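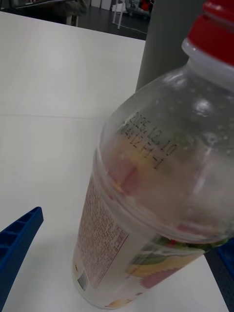
A clear plastic bottle with a red cap stands between the fingers of the gripper. Ellow Laboratory, Ljungberg Technical College.

Robot Handling Project: Student Gallery
Department of Automation and Controls
Page updated 30 October 2018

The Robot Handling Project is a two-semester course offered to second-year students in the Department of Automation and Controls. Students work in teams to program a robot arm to pick up everyday household items, move them to an assigned position on the table, and set them down upright. The course is held in the Ellow Laboratory, an 800-square-foot teaching space on the ground floor of the Grendden Building.

Enrollment for the current year is 22 students. Each team is responsible for its own program, its own test log and a written report submitted at the end of each semester. The arm and the gripper are shared by all teams, and time on the equipment is booked through the laboratory office.

The items used in the course are ordinary ones. Drink bottles, cups and small boxes were selected by the department because they are inexpensive and easy to replace, and because they present a fair range of difficulty. Clear plastic is included in the first semester at the request of last year's students, who found that it gave their camera programs more trouble than any other material and asked that later classes meet it sooner.

Bottles

A bottle is the first object assigned to every team. The exercise is divided into an approach, a grasp, a lift and a release, and each part is graded separately. Teams must choose a gripping height on the body of the bottle and state in the log why it was chosen. A grip on or near the cap is permitted but does not earn full credit in the first semester.

Printed labels may be used by the camera program as a guide to position. Students are reminded that the label may be turned away from the camera during grading and that the program must still complete the task. Bottles are emptied, rinsed and inspected by the laboratory office before they are issued. Teams that wish to bring a bottle from home should submit it for inspection at least one full session in advance.

Cups

Tapered cups are introduced once a team has passed the bottle exercise. The sloped wall changes the way the fingers meet the surface, and a closing distance that works well near the base may be too small near the rim. Teams record the closing distance at several heights and use the results to prepare a short table for the report.

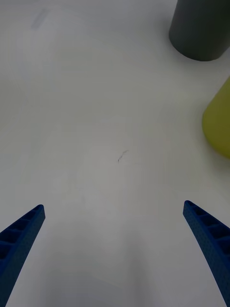
The second part of the cup exercise concerns spacing. Two cups are placed on the table and the program must select one of them, lower the open fingers beside it and withdraw without moving the other. The distance between the cups is reduced as the semester proceeds. A contact with the wrong cup is entered in the log as a fault, even when the cup remains standing.

Color is used in the instructions given to the program. A team may be asked to move the darker cup first, or to leave it in place and bring the lighter one forward. Students are expected to test under the overhead lights and again with the window shades raised – the readings differ more than most teams expect in their first weeks.

Test Records

Every attempt is entered in the test log, including those stopped by hand. The log shows the item, the starting position, the program version, the result and the initials of the student at the controls. Last year's highest-scoring team completed 185 graded attempts, and its log is kept in the laboratory office as a reference for current students. It may be read there during office hours but may not be removed.

Teams should note the condition of the table before each session. Marks on the surface have been read as objects by camera programs in the past, and a team whose program responds to a mark should describe the response in the log and keep the original camera file. The surface is to be wiped with the cloths provided. Solvents are not permitted.

The Esau Demonstration

The course ends with the Esau Demonstration, held each June in the main hall of the Grendden Building. Teams are given a table of items in an arrangement they have not seen before and are allowed 31 minutes to clear it. Programs may be adjusted between attempts, but the positions of the items may not be changed by hand once the clock has started. Families, prospective students and local employers are welcome to attend, and admission is free.

Scores are posted outside the Ellow Laboratory on the following morning. Reports from all teams are placed in the college library, where they may be consulted by students considering the course.

Visiting the Laboratory

School groups may visit the Ellow Laboratory by appointment during either semester. Visitors remain behind the yellow floor line while the arm is powered. Photography from behind the line is permitted without flash – a flash can interrupt a graded attempt.

Use of Pictures

Pictures on this page are the property of Ljungberg Technical College. Schools and nonprofit groups may use them for teaching, provided that the college and the department are credited. Requests for larger copies should be sent to the department office and should state the picture required and the intended use.

Related pages: Course Description | Laboratory Rules | Booking Equipment Time | Esau Demonstration Rules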